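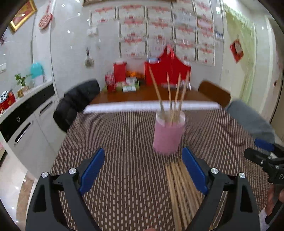 Should I throw out blurred demonstrations before training, or keep them?

Posted in Robot Learning > Data and Demonstrations
Tags: imitation-learning, handheld-gripper, data-filtering, motion-blur

Jinfeng Ye

I'm trying to reproduce the filtering result from the Dendska paper and getting the opposite of what they report. I'd like to know whether I've misread the method or whether the result only holds for their tasks.

For anyone who hasn't read it, they collect demonstrations with handheld grippers in ordinary homes, score every episode for image sharpness, drop the worst ones, and train a diffusion policy on what is left. Their claim is that the smaller, cleaner set beats the full one on every task they tried. The tasks are mostly blocks and bowls.

My set is over 3,326 episodes, all bimanual, all handheld, recorded on tables and worktops in people's homes. The task is putting chopsticks into a cup. I followed the recipe as written: variance of the Laplacian on each image, averaged over the episode, then the bottom fifth removed. Same network, same number of gradient steps, same learning rate. Evaluation is on a pair of Nirkow arms with the same finger shape as the handhelds, starting positions taken from a printed sheet so both policies see the same layouts.

The filtered policy is clearly worse. It reaches for the pile well enough and it usually gets hold of a chopstick. Where it fails is the move to the cup. It slows down, stops short, and either drops the chopstick beside the cup or hovers until the timeout. The unfiltered policy moves faster and gets most of them in. I ran 3 seeds of each and the order didn't change.

Things I've ruled out so far:

The normalisation statistics were recomputed after filtering.
The held-out homes are the same for both.
Camera exposure on the arms is fixed and hasn't been touched since November.

I'm using the Kuster loader for the episodes, current release, nothing modified. Has anyone had the Dendska filter work on thin objects? And is it meant to be per episode or per image? Section four reads as if it could be either.

pellworm

Just turn the exposure down on the handhelds and you won't have any blur. We had the same trouble with a fixed overhead camera and that sorted it.

Comment by Jinfeng Ye
The data is already collected, so I can't change the exposure on it. I'll bear it in mind for the next round, though some of the rooms are fairly dim.

marshgate_rob

It's per episode in the paper. There's a footnote under the results table that says so, easy to miss.

I think your filter is doing something different from theirs even though the code is the same. With a wrist camera, the picture blurs when the hand moves. So a sharpness score averaged over an episode is mostly a speed score. Dropping the blurriest fifth means dropping the fastest fifth, and those are likely to be your most confident demonstrators, the ones who carry the chopstick across in a single movement. What remains is weighted towards slow people who pause a lot. Your policy has learned to pause. "Slows down, stops short, hovers" is what I would expect from that.

In the Dendska set I don't believe this matters much. Blocks and bowls are forgiving and people do them at a similar speed, so the blurry episodes there are more often properly bad ones, a lens smeared or focus gone. With chopsticks you have a thin object going into a small opening, and people differ a lot in how they approach it.

It's quick to test. You have the gripper poses already, so:

1. Work out the mean tip speed for each episode from the pose track.
2. Plot it against your sharpness score. If I'm right you'll get a strong negative slope.
3. Sort the episodes into bins by speed and apply the sharpness cut inside each bin, so that every bin loses the same share.
4. Retrain on that and compare with the other two.

Step 3 keeps the spread of speeds the same as in the full set, and anything the filter removes is blurred for its speed. You'll catch the dirty lenses that way without losing the fast hands.

Also look at background texture before trusting the score at all. Laplacian variance goes up with anything busy in view. A patterned place mat will score as sharp even when it's moving, and a plain white worktop will score as blurred when it's perfectly in focus. If your homes differ in what's on the table, you may be filtering by tablecloth. We had this at Rirkthorpe with a kitchen set and lost nearly every episode from one flat before anyone checked which ones had gone. Subtracting the home's own median score from each episode was enough to fix it for us.

Comment by Jinfeng Ye
Thank you, this is very useful. I did the plot this afternoon and the slope is there, steep and quite tidy. I also counted which homes the removed episodes came from and it's badly uneven. 2 homes with bare pale tables lost more than half of what they had. Retraining with the binned cut tonight.

Comment by marshgate_rob
Good. Do the per-home median before the binning, otherwise the tables will still come through.

oddny_k

Agree with the answer above. One thing to add, which may or may not apply to you.

Check whether the loader resamples after you drop episodes. In the Kuster loader there's a setting called balance_homes, and it is on by default. If a home has lost half its episodes, the remaining ones get drawn more often to make up for it. So the policy sees the same few slow demonstrations from those homes over and over. That would make the hovering worse and it would do it in every seed, which fits what you describe. Turn it off for all your runs, including the unfiltered one, or the comparison isn't fair.

I would also report the failure by stage (grasp, carry, insert) and not only the final count. Two policies can have close totals and fail in quite different places.

Comment by Jinfeng Ye
It was on. I've turned it off and restarted all the runs. The binned and median-corrected cut has finished one seed so far and is level with the unfiltered policy, with fewer drops at the insert stage and no hovering that I noticed. I'll post the stage table when the other seeds are done.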